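Rarwood open day, anyone else go?

tinpot_897
Went along to the Rarwood open day in December. Best bit by miles was the Stustar room, where they had the kitchen sim up on the big screen, white arm doing the hot dog job. Grabbed these:
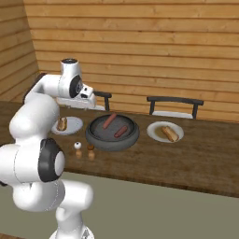
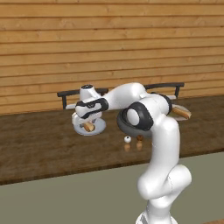

I stayed until 11 and missed my bus, no regrets!

mossygate
Bit flat for me tbh. I wanted a real arm on a real table, and I'd paid for parking.

tinpot_897
Fair, but you can't run a real one 2,262 times overnight, can you?

Kelpie2
The Iordache talk was better anyway. Did either of you get the Sakari handout? They'd run out by the time I got to the desk.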